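Escurreplatos de madera Drimau para encimera

Tiempo de lectura: 2 minutos

El escurreplatos Drimau es un soporte de listones de madera clara con separadores inclinados. Se apoya en la encimera o en la mesa y mantiene los platos de pie, uno detrás de otro. Forma parte de la serie de cocina de Dodeck, junto con el colgador de tazas y la caja para el pan.

Se entrega montado. No lleva tornillos a la vista ni piezas de plástico, y tampoco bandeja de goteo: si se va a usar con la vajilla recién lavada, conviene poner debajo un paño o la bandeja Otelell, que se vende aparte.

La inclinación de los separadores permite guardar juntos platos de distinto tamaño. El borde del plato entra por arriba y se apoya en el listón de atrás. Para sacarlo basta con levantarlo — no hace falta mover los demás. Los platos hondos ocupan más y suelen necesitar un hueco libre a continuación. 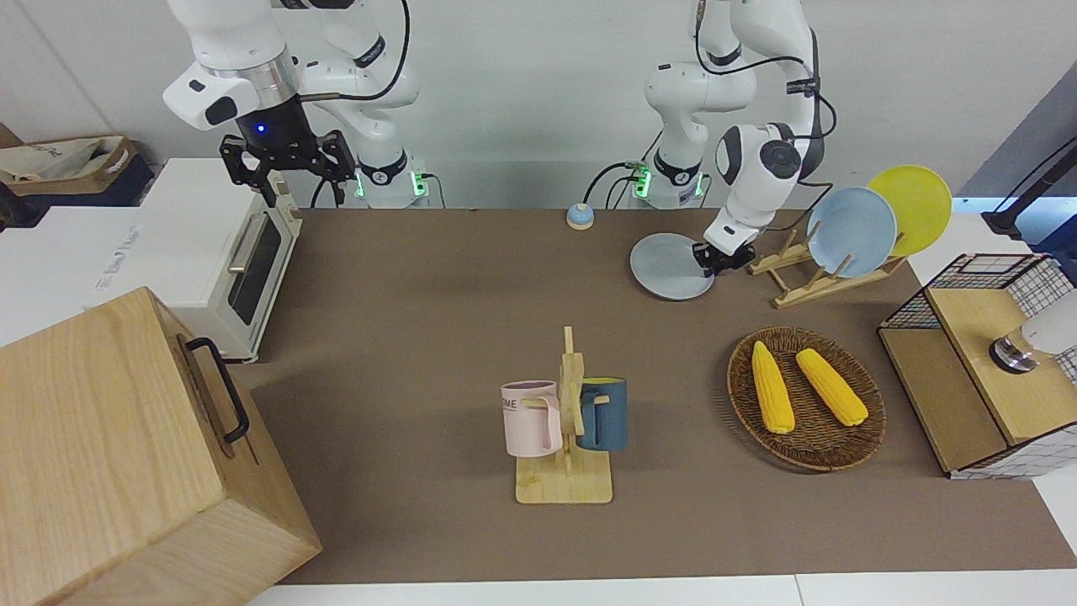

Escurreplatos con un plato azul claro delante y otro amarillo detrás. En primer plano, colgador de tazas de madera.

El colgador de tazas es un poste vertical con clavijas sobre una base rectangular plana. Admite tazas de asa abierta; las de asa muy estrecha no entran bien. Puede colocarse al lado del escurreplatos o en otro punto de la cocina, ya que las dos piezas son independientes.

Datos del escurreplatos

Referencia: 472
Largo: 40 cm
Acabado: aceite incoloro
Montaje: no necesita
Garantía: 3 años
Plazo de envío: 7 días laborables

Cuidado y limpieza

Pasar un paño húmedo con un poco de jabón neutro y secar. No meter en el lavavajillas ni dejar en remojo. La madera puede oscurecerse con el uso en las zonas donde apoyan los platos; se corrige con una lija fina y una mano de aceite apto para uso alimentario. Mantener separado del horno y de los fogones.

Los listones pueden variar de tono de una unidad a otra. No se admiten devoluciones por diferencias de veta, pero sí por listones sueltos o separadores partidos, siempre que se comunique antes de usar el producto.

Pedidos y recambios

Los separadores se venden sueltos. Al pedirlos hay que indicar la referencia del escurreplatos y el acabado. El distribuidor Tzavaras atiende los pedidos para tiendas y hostelería; los particulares pueden comprar en la web de Dodeck. El acabado sin aceite estará disponible a partir de octubre.

Contacto | © Dodeck | Volver arriba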